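Workshop news: the sachet sorter at Aler

Since February, our small group at the Aler shared workshop has been building a machine which sorts sachets into a tray with compartments. We call it Brostato. It began as a home project on a kitchen table, and it moved to the workshop when the noise became too much for the family.

The mechanics are simple. A short belt brings the sachets one after another under a color sensor, and a small arm with a suction cup lifts each one and puts it into its compartment. The arm is a Skallex kit, which we bought used and without a manual. Two of its joints had play, so we printed new bushings and changed the screws. The control board is our own, and its program is called Hajji.

The first long test was in the evening, after the other groups went home. We made 2,286 picks, and 1,833 of them ended in the correct compartment. The result is not bad for a first test, but it is not yet good. Most mistakes came from shiny packets. The sensor sees the reflection of the lamp and takes silver for white. We have now put a piece of baking paper in front of the lamp, and the readings are calmer.

The second difficulty is the suction cup. On a flat sachet it holds well. On a sachet with a fold across the middle it loses air, and the sachet falls back on the belt. We ordered a softer cup with two bellows. If it does not help, we will make a small tool which presses the sachet flat before the pick.

The filling of the tray for a test is still hand work. Sachets are taken from their bag, mixed, and laid on the belt with the print upward. For the next test we want 1,000 picks without a stop. The pump gets warm after 800, so a fan must be mounted first.

Members who have an old aquarium pump or a 12-volt fan at home are kindly asked to bring it. The shelf for Brostato parts is beside the drill press. 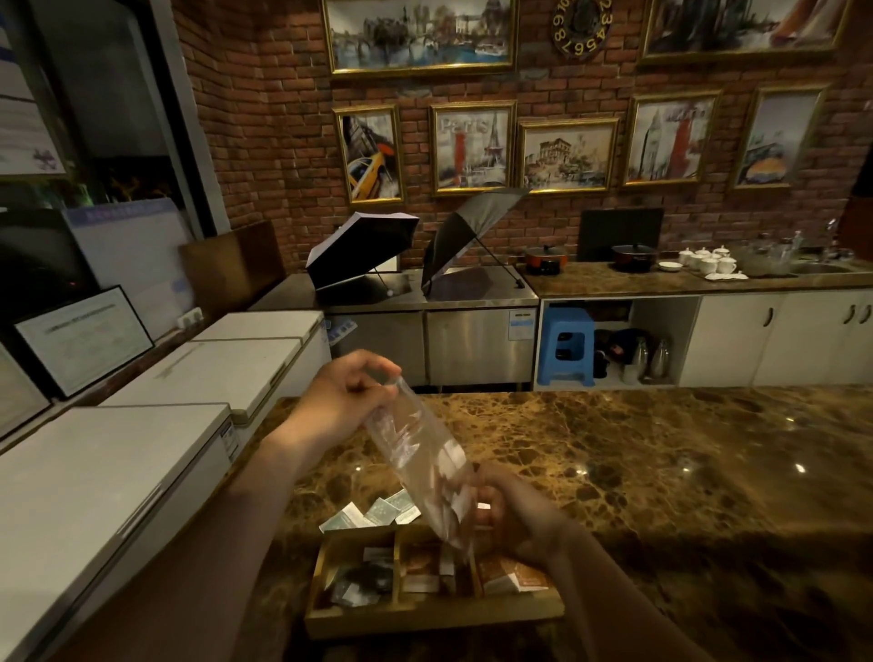 Can the arm pick up a sachet that is lying on top of another one?

Sometimes it can, but the cup often pulls both of them together when the surfaces stick. For now we leave a gap of one finger between the sachets on the belt.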